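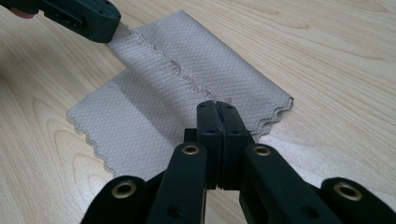 O relatório de calibração chegou a Carmela Costa às 10 da manhã, com a data de 4/3/22 e sem assinatura. A balança da lavandaria Jesberg pesava 24 gramas a mais por cada 1000. O desvio era constante.

Carmela leu a tabela duas vezes. O hotel Kestine pagava a roupa ao quilo, pela leitura do visor, e pagava assim desde junho. A correção era uma multiplicação simples. Fê-la a lápis na margem e sublinhou o resultado.

Arif Barua, responsável pela manutenção, confirmou que o prato tinha sido substituído.
- Por quem?
- Pelo Ekanayake. Antes de sair.
- Fez a tara depois?
- Não consta.

Desceram à cave. A balança estava encostada à parede, entre a calandra e o tanque de enxaguamento. Arif colocou sobre o prato o peso-padrão de um quilo. O visor indicou 1024. Retirou-o e repetiu a operação 3 vezes, com o mesmo valor.

Carmela anotou as leituras no livro. Na página anterior, com a letra inclinada de Nuwan Ekanayake, havia uma linha que ela nunca tinha lido: "Prato novo. Desvio comunicado à gerência." A gerência, nesse mês, era ela.

Arif guardou o peso no estojo e fechou os dois trincos.
- Ajusto agora?
- Ajuste - disse Carmela. Depois arrancou uma folha em branco do fim do livro e começou a escrever ao hotel.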